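Stories > Makers and Menders > Interviews

The man who keeps Layug's old computers going

2019-07-08

Jerome Calimlim puts the kettle on before he will talk about anything, and as the kettle is at the far end of the shop, behind the shelves of keyboards, the first ten minutes of our conversation are conducted at a friendly shout. He wants to know how I got here, whether I came over the bridge or by the lower road, and whether I take sugar. By the time we sit down he has told me most of the history of the street, and I have not asked him a single question.

The shop is called Haltik, and it has been in Layug for 8 years. It mends computers, mostly old ones, mostly for people who cannot or would prefer not to buy another. "I never wanted to sell anything," he says. "My father sold shoes and he was miserable every day until he retired. Then he started resoling them for the neighbours and he was the happiest man you ever met. So I thought, well, I'll skip straight to that part."

He learned the trade in the back office of a shipping agent called Evham, where he had been hired to do the filing. The firm had a room full of desktop machines that broke down in hot weather, and the engineer who came out to them charged by the hour and took a long lunch. Calimlim began watching over the man's shoulder. "He was very kind about it. He could have told me to go away. Instead he gave me a screwdriver and said, all right, you do the next one, and he sat down and read the paper."

When Evham moved its office in September of that year -- he has to think for a while about which year, and then decides it doesn't matter -- the old machines were going to be thrown away. He asked for them and was told he could have the lot if he carried them down the stairs himself. He did it over two evenings. They filled his mother's front room, and she was, he says, "extremely patient until the Sunday, when her sisters came."

I ask what people bring him now, and he laughs and says grief, mainly. He means it more gently than it sounds. A good many of his customers arrive with a machine that belonged to somebody they have lost, hoping to get the photographs off it, or the letters, or in one case a half-written cookery book. He has learned not to hurry these visits. He makes the tea, he lets them talk, and he doesn't promise anything until he has had a proper look at the disk.

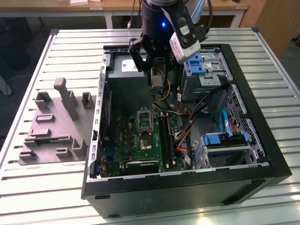
Teaching came later, and rather by accident. A neighbour's daughter wanted something to do on Saturday mornings, then she brought a cousin, and before long there was a class, which he calls Susum after a boat his grandfather fished from. There are 5 pupils at a time, never more, and no one touches a tool in the first week. They only look. He likes to start them on a desktop tower laid on its side with the panel off, so that everything inside faces up at them, and he has them find the power supply in its corner and then the socket where the processor goes, with its little metal frame standing open. "People think it will be complicated in there," he says, "and then they see it's really a few big things and some plugs. It's like lifting the lid on a piano. You don't have to know how to play it to see how it works." The ones who stay with it are usually the ones who were most frightened at the start, and he has given up trying to guess which those will be.

Money has always been the awkward subject. He charges 3,000 pesos for the whole course, and he winces slightly when he tells me, as though I might think it too much. Several of the pupils have paid in instalments, and one paid partly in mangoes, an arrangement he would happily repeat. The rent on the shop went up last year and he thought seriously about closing. He had got as far as writing the notice for the door when a former customer, whose laptop he had once rescued from a flooded kitchen, came round with an envelope. She had been collecting up and down the street. There was 2,825 pesos in it, a good deal of it in coins.

"It didn't cover the month," he says. "I'm telling you that because people like to hear that it did. It wasn't even close. But I took the notice and I put it in the drawer, and I went and talked to the landlord again, and that time I was a bit braver."

He and the landlord came to terms in the end, over several more cups of tea. The notice is still in the drawer. He gets it out to show me, and it is a very polite notice, thanking everybody and apologising twice.

I ask whether he keeps a computer at home and he looks almost guilty. He has one, he says, but his wife uses it, and when it goes wrong she has to remind him three or four times. He prefers the radio in the evenings. He likes the programmes about gardening, though they have no garden, only a row of pots on the back step where he is trying for the second time to grow aubergines. The first lot were eaten by something, possibly the cat next door, though he is reluctant to accuse it without evidence.

A woman comes in while we are talking, with a printer in a shopping bag. She apologises for interrupting and he is up at once, clearing a chair for her, asking how her knee is. The printer has been making a noise. She does the noise for him, and he listens to it very seriously with his head on one side, and asks her to do it again.

"Ah," he says. "Rollers." And he goes to fill the kettle.

More in Makers and Menders
The last umbrella stall at the covered market
Two sisters and a loom
Learning to tune pianos at sixty
A morning with the bicycle wheel builder
What the clock mender keeps in his shed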